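Robotics Club Report: Bead Sorting and the June Work Session

Items for the next issue reach the editor through the club mailbox. Corrections to last issue's parts list are at the bottom of this page.

The manipulation group has moved from wooden blocks to beads. The Garitz exercise, which the group finished in spring, asked for blocks to be picked up and stacked, and most members could do it on the first day. Beads in a divided box are harder. The target is small, the walls are clear, and the fingers have to come down between partitions without catching the rim.

Irén Jakab runs the exercise and wrote the rules. A run starts with the lid open and the hand-held grippers clear of the box. The operator moves one bead at a time from one compartment to another. A bead that leaves the box ends the run. A bead that is dropped inside the box may be picked up again, but the drop goes on the sheet. Touching a divider is allowed. Moving a divider is not.

The group has logged 336 runs under these rules. Of these, 86 ended with a bead outside the box, most of them while the fingers were on the way up. Orsolya Sárközi went through the sheets and found that the closing speed mattered less than expected. What mattered was the angle of the pads at contact. If one pad touches first, the bead rolls to the wall and the second pad closes on the divider. She has proposed a short pause above the compartment to square up the fingers, and the rule sheet now includes it.

Pad material is still open. The Trokell pads grip well but leave crumbs at the corners after a long session. The Vanags pads are firmer and last longer, and two operators say they lose small beads with them. Each set will get 50 runs with the same operators before anyone orders more. Please do not swap pads in the middle of a sheet – it makes the whole sheet useless.

The logging script, Trastix, was updated on 6/7/20. It now keeps the operator's initials with each run and refuses to save a run that has no outcome. Older files still open. Files with a blank outcome have been moved to their own folder and need to be filled in by whoever made them. There are 22 of them.

The box, seen between the fingers:

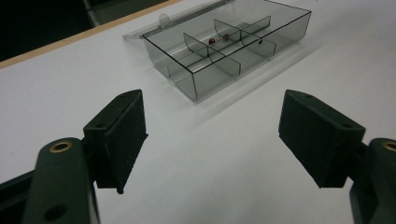
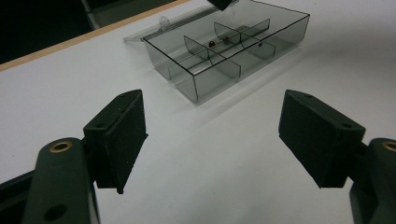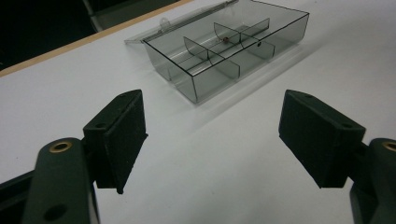
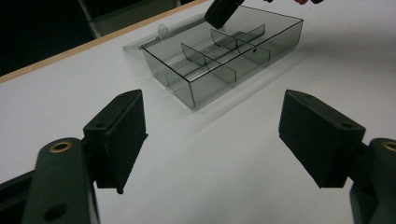

Next Steps for the Group

1. Finish the pad comparison. Sign up for one set only and stay with it to the end of your runs.

2. Fill in the blank outcomes. If you do not remember how a run ended, mark it as void. Do not guess.

3. Try the exercise with the box turned end-on to the operator. Irén expects the lengthwise divider to be less of a problem in that position, and the crosswise ones more.

4. Agree on a time limit. The present rules have none, and a few runs have gone on long enough to hold up the table.

Corrections to the Parts List

The bushings for the finger links were listed under the wrong drawer. They are in the drawer below the screws. The spare pads are kept with the Garitz blocks, in the same bin as before.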